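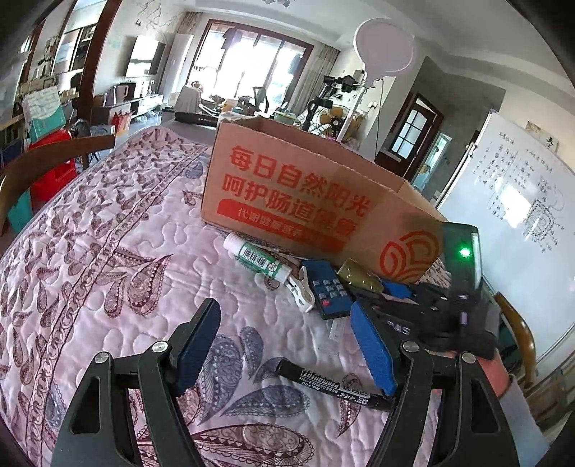 # Chapter 2: Sorting Small Things

Most homes have a place where small objects collect. It may be a kitchen drawer, a window sill or the top of a bed. A marker pen ends up next to a remote control, and a tube of something lies beside a plastic clip. Each item has a use, but the group as a whole has no order, and this makes single items hard to find.

Chapter 1 dealt with large items: furniture, bedding and coats. Large items are slow to move but easy to sort, as a chair can only go in so many places. Small items are the reverse. They take no effort to lift, and a person may pick one up and put it down several times without deciding where it belongs.

## What this chapter covers

By the end of the chapter you should be able to:

- clear a working surface and set out a mixed group of items on it
- sort the group by use, by size and by how often each item is needed
- choose a box or tray that suits the group
- write a label that another person can follow

## 2.1 The working surface

Sorting is done on a flat surface at a height where you can reach everything. A table is the usual choice. A made bed also works well, and a quilted cover stops pens and other round items from rolling. A heavily patterned cover has one drawback. Small clear or dark pieces are easily lost against it, so lay a plain towel or a sheet of paper over part of the bed before you begin.

Set the items out in a single layer. Stand boxes upright at the back and keep the low items in front of them. Leave a gap between one item and the next.

## 2.2 Three ways to sort

**By use.** Things used for the same job are kept together. Pens and markers form one group, tools another, and tubes of cream or paste a third. This is the method most people try first.

**By size.** Items of a similar size share a tray. It saves space but splits up things that are used together. The Lokham method, described in section 2.5, sorts by size first and by use second.

**By how often.** Items used daily stay within reach. A remote control belongs near the chair where it is used, even if every other item in its group is stored elsewhere.

Some items fit more than one group. A permanent marker is a writing tool, but in a house where it is only used for labelling boxes it may be better kept with the tape and scissors.

## 2.3 Reusing cardboard boxes

A printed food or drink carton can be used for storage if it is clean, dry and still square at the corners. Measure the inside, not the outside. A box 100 mm deep will hold most hand tools lying flat, while 70 mm is enough for pens and clips. Cover the old printing or turn the box so that a plain side faces out, then write the new contents on that side.

### Before you read on

Choose one drawer or shelf at home. Take everything out, lay it in a single layer and write a list of what is there. Keep the list, as you will need it for the exercise in section 2.4.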